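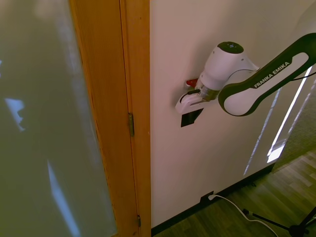
July, 4:40 pm

Glue joints, second batch. Wetia hide glue vs the Pevov liquid stuff, both on maple offcuts, both clamped overnight. Krešimir did the breaking this morning, I wrote down.

Wetia, long grain: 2632 N before it let go. Broke in the wood, glue line still shut. Good.
Pevov, long grain: 1545. Clean peel along the line, shiny on both faces. Didn't like that at all.
End grain, Wetia: 428. End grain, Pevov: 131, and that one had already moved a little when I took the clamp off.

Shiny faces could be my fault — I planed those pieces the night before and left them out, should of gone straight to glue. Krešimir Dimitrov thinks the bottle is just old. No date on it. He bought it with the Balidance order so it's been on the shelf since at least last winter.

To do:
- new bottle of Pevov, write the date on the cap when opened
- repeat long grain, fresh planed, same clamps
- try sizing the end grain first (thin coat, wait, then glue)
- somebody has the small bar clamps, need six back

Glue pot ran hot again. Dial said 60, thermometer said almost nothing like it, then I moved teh probe and got 71. Probe was touching the side. Checked twice after that and it's 66 in the middle. Turn it down a notch and leave it alone.

Kolev chairs: do NOT glue the back rails until the repeat is done. Dry fit is fine, left one is tight at the shoulder, take a shaving off. Stretchers marked A to D in pencil, don't sand the marks off.

Out of wax paper.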